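Re-tensioning a long clothesline without a center post

varel_dry
Posts: 130
Line is 7 mm braided polyester between two steel posts, installed in October. Under a full load of towels it sags far enough that the hems touch the grass. Tightening at the hook gets me back to level for a week, then it creeps. Would a turnbuckle fix this or do I need a center post?

Hallidik
Posts: 1461
Check the posts before you buy hardware. Put a level on each one with the line unloaded, then again loaded. If the bubble moves, the footing is rotating and no turnbuckle will help you.

Sag depends on span, load and tension. To halve the sag you have to double the tension, and the posts see all of it.

lakmal.w
Posts: 161
Disagree that it is the footing. Polyester braid has construction stretch, meaning the braid beds in over the first several load cycles. Mine crept for a month and then stopped. I would pre-load it overnight with a bag of sand at midspan, re-tension in the morning, and leave it alone.
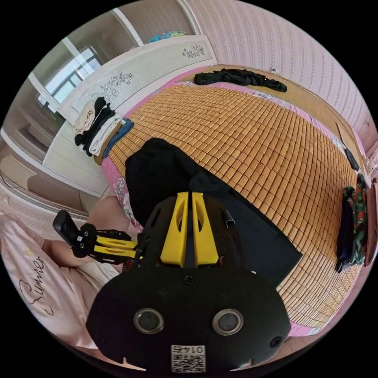
Category: Laundry and Line Drying

varel_dry
Did the level test. Near post does not move. Far post leans in when loaded and comes back when I take the towels off. So it is elastic, if I am reading that right.

Hallidik
It is either the post bending or the soil giving. Hold a straightedge against the post. If it bows, the tube wall is too thin. If it stays straight and the whole thing tilts, it is the footing.

Flirnemura
A cotton T-shirt weighs very little even straight out of the washer. Bath towels are the problem. Hang them near the posts and put the light items in the middle. Costs nothing.

lakmal.w
That reduces the sag but it does not remove the creep he described in the first post. Two separate problems.

Hallidik
Agreed on two problems. I still would not pre-load a line on a post that already leans — you will make the footing worse.

varel_dry
Straightedge says the post is straight and tilting. I will dig out the collar, re-pour it wider, and brace it while it cures. Then the sandbag.

Flirnemura
Slope the top of the concrete away from the tube so water runs off. Mine rusted through at ground level.

lakmal.w
Post the sag before and after, same load both times.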